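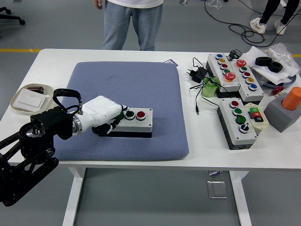
Session 8: Push Buttons, Selectors and Stop Buttons

Course notes, Control Basics 111
Instructor: Jummai Briggs. Lab help: Shadi Hijazi

Welcome back! I look forward to this session every term, as it's the first time we get to talk about the part of a control circuit that people touch. Motors get all the glory, but a good button station is a lovely piece of design once you know how to read one.

Three kinds of operator

A push button is momentary unless the label says otherwise. Press it and the contacts change over, let go and the spring brings them back. Green usually means start and red usually means stop. The control box on the blue-gray mat has one of each, with a black rotary selector between them.

A selector switch stays where you turn it. We use it for choices such as hand/auto or forward/reverse, and it is the one students forget to check before they start testing!

A mushroom head is big so that you can hit it with a palm, even with gloves on. When it is wired as an emergency stop it must latch, and resetting it must never restart the machine by itself. A large head alone doesn't make an emergency stop, so look at the contact block and the drawing before you trust it.

Reading a long station

Two of the light gray stations have blue, yellow, red and green buttons plus a mushroom head. Blue has no fixed job. It often gets used for reset, but the drawing decides. Yellow is for stepping in when something is abnormal. Compare these with the station that has red, green and green buttons and a black selector. Why might a designer want two greens? Ruby-Lee Bolger suggested two speeds last term, and Adebayo Okeke argued for two directions. Both work beautifully on paper, so sketch the one you like and bring it along.

Normally open, normally closed

Start buttons get a normally open contact (terminals 3 and 4). Stop buttons get a normally closed one (terminals 1 and 2), so a broken wire stops the machine. Please learn this one cold.

Bench work

1. Leave the supply off for all meter work.
2. Set the meter to continuity and touch the probes together to hear the beep.
3. Test each contact at rest, then pressed. Write down both results.
4. Turn the selector through every position and record which contacts close.
5. Draw the start/stop circuit with a holding contact. Show it to Shadi before wiring.

Reading: Usetti workbook, section 2, through the holding circuit. The motor starter section can wait.

Lab sheets go in the tray outside room 2305.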